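Cahier d'atelier – septembre, reprise à 14 h

Suite du travail sur l'effondrement près de l'ancienne galerie de Follesska. Les relevés de Prulby sont arrivés ce matin, en deux fichiers, et le second n'a pas le même point zéro que le premier. J'ai perdu une heure avant de le comprendre. À noter pour la prochaine fois : vérifier la borne de référence avant de tracer quoi que ce soit.

Diamètre du trou au bord nord-sud : 64 m. La profondeur reste incertaine, car le fond est couvert d'éboulis et l'écho du sondeur revient mal. Je n'écris donc pas de chiffre dans le tableau.

Forage F5 : 96 m de carotte, dont 6 m manquants dans la zone argileuse. La perte se trouve juste au-dessus du toit de la galerie, c'est-à-dire à l'endroit qui nous intéresse le plus. Il faut demander à Fehr s'ils ont gardé les boues de ce passage.

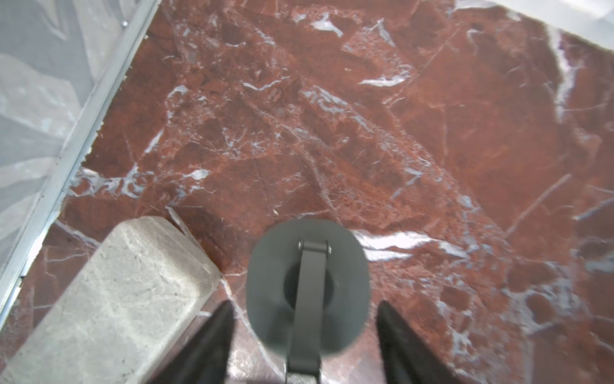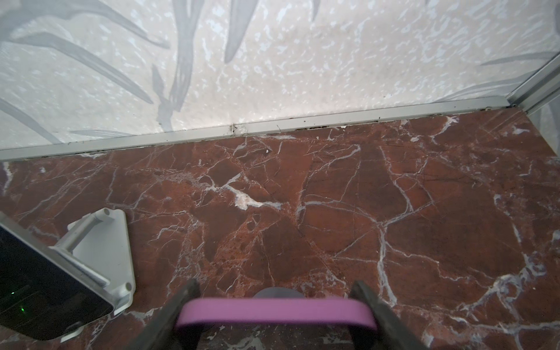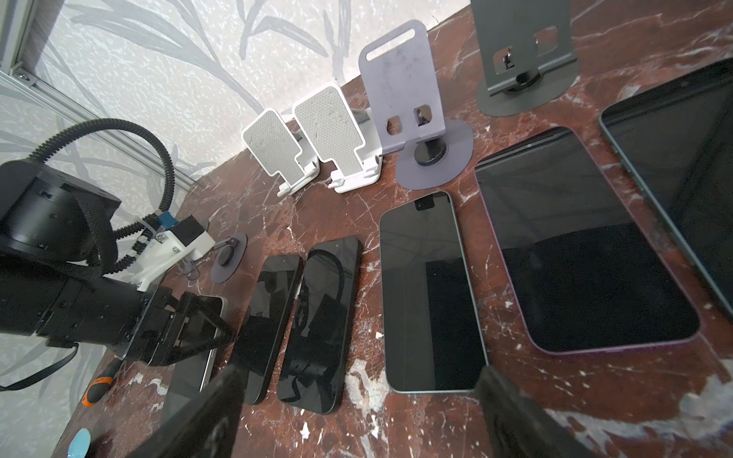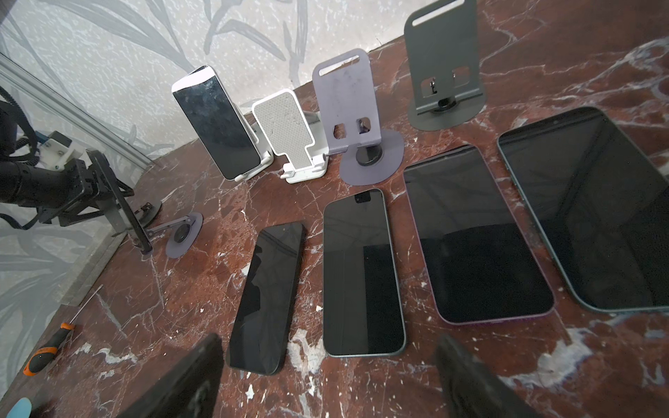

Marbre rouge à veines claires, quatre vues.

Deux hypothèses restent ouvertes. La première : dissolution lente du gypse par l'eau qui descend depuis l'ancien puits. La deuxième : rupture du toit après l'arrêt du pompage. Pour le moment je penche vers la première, mais le niveau de la nappe a monté trop vite à mon goût et cela ne va pas bien avec une dissolution seule. Peut-être les deux ensemble – je ne sais pas encore comment le séparer dans le calcul.

Essai avec le modèle Stevus, maille de 5 m. Le calcul converge, mais le bord ouest s'affaisse beaucoup plus que dans les relevés. J'ai probablement mis une cohésion trop faible pour la couche de marne. Refaire avec la valeur du laboratoire et garder l'ancien fichier à côté pour comparer.

À faire :
- demander le plan de la galerie avant remblayage, celui que nous avons est illisible dans le coin est
- corriger le point zéro du deuxième fichier
- remettre les caisses de F5 dans l'ordre, deux étiquettes sont inversées

Arrêté à 18 h 30, calcul relancé pour la nuit.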